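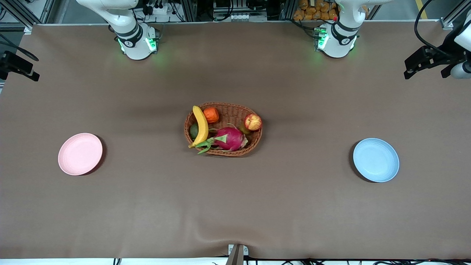
Figure 3. Two-arm station with both arms parked, fruit basket and sorting plates set out.

3. Planning and budgeting for a two-arm station

This section is intended for purchasing staff and site managers. It should be read before an order for a Prellex station is placed. Installation is covered in Section 4.

3.1 Before requesting a quotation

1. Decide which task the station will carry out first. Sorting mixed items from one basket on to two plates is a suitable starting task and needs few extra parts.
2. Measure the room. Allow for the table, the frame posts behind it and a clear walkway on every side.
3. Confirm that both arms can be parked clear of the work area without reaching into the walkway.
4. Record the position of the nearest power outlets and the route the cables will take beneath the table.
5. Send the completed site form, with a floor plan, to Yutong Cai at the Didulgate office. Quotations remain valid for 31 days.

Note: Both arms are fixed to the far edge of the table. A table bought separately must be approved in writing before delivery.

3.2 Preparing the budget

1. Enter the station, comprising two arms, table and frame, as a single capital item.
2. Enter table coverings, clamps, baskets and plates as consumables. The starter pack is priced at £178 and the replacement pack at £400.
3. Add a separate line for cameras, mounting brackets and cabling — these are not part of the base price.
4. Add one annual service visit at £368. The first visit falls due twelve months after handover.
5. Set aside a sum for task items. Fresh fruit must be replaced often, and sites working with it should budget monthly.

Caution: Do not reduce the cable allowance to meet a spending limit. Short cables may be pulled tight when an arm moves and can damage the connectors.

3.3 Approval and ordering

1. Obtain the signatures of the budget holder and the site safety officer.
2. Quote the reference on the quotation in all letters. Orders without it will be returned.
3. Agree a delivery date with Branwen Kemeys at the Mabuza depot. Storage beyond the agreed date is charged to the customer.

Prices in this section apply to orders received from Feb 1, 2019.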